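Handling Flexible Packs: the one that went wrong
Reading time: 2 minutes

Notes for week two of the Minimetti short course. If you missed the session, read these before you touch the sorting bench, and bring your fault sheet with you in September.

Right, so last time I was cheerfully telling you that picking up a small packet is the easy bit. Then I went through the Trulton log and had to eat my words. The job was simple enough – take one packet, put it in its bin, go back for the next. Over 1674 attempts we had 489 faults, and when I read through them most were the same thing: the fingers closed, the controller said "held", and the arm went off to the bin with nothing in it.

I'd blamed the grip force. So I turned it up (don't do this!) and got a worse problem, which I'll come to.

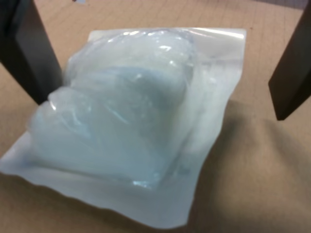

A gel pack has a fat middle and floppy edges, and the two want completely different things from a gripper. Grab the middle and the gel slides away from you. Grab the edge and you've got a bit of thin film that bends, folds and slips out. Our "held" check only looked at whether the fingers had stopped moving. Well, fingers also stop when they've pinched a fold of film, or when they've come down on the cardboard and jammed. All three looked identical to the software, and I'd never thought to ask it the difference.

Now the worse problem. With the force up, a packet split at the seal on run 15. Split packs mean gel on the fingertips, and every pick after that is rubbish until somebody cleans them. It's a safety matter too, because you'll be tempted to reach in with a tissue while the arm is only paused. Paused isn't stopped. Press the stop, wait for the arm to settle, then put your hand in.

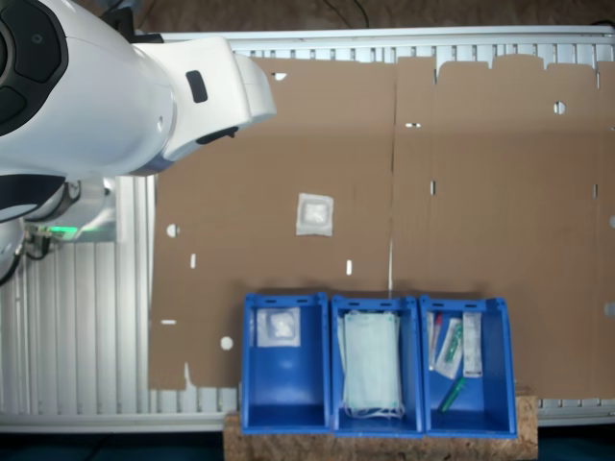 Fig. 2. The sorting bench, with one packet out on the cardboard and the three blue bins along the front.

What we changed, in the order I'd try it again:

Put the force back where it was.
Lift 9 mm, wait, and check the finger gap a second time before travelling.
If the gap has closed up, open, back off and log it as a miss.

For next time, read the Fedus sheet on slip and the first half of the Politis one (skip the maths if it puts you off, we'll do it together). Then write me half a page on how you'd tell a pinched fold from a proper hold using the finger gap alone. I'm still not sure it can be done every time, so have a go and show me your working.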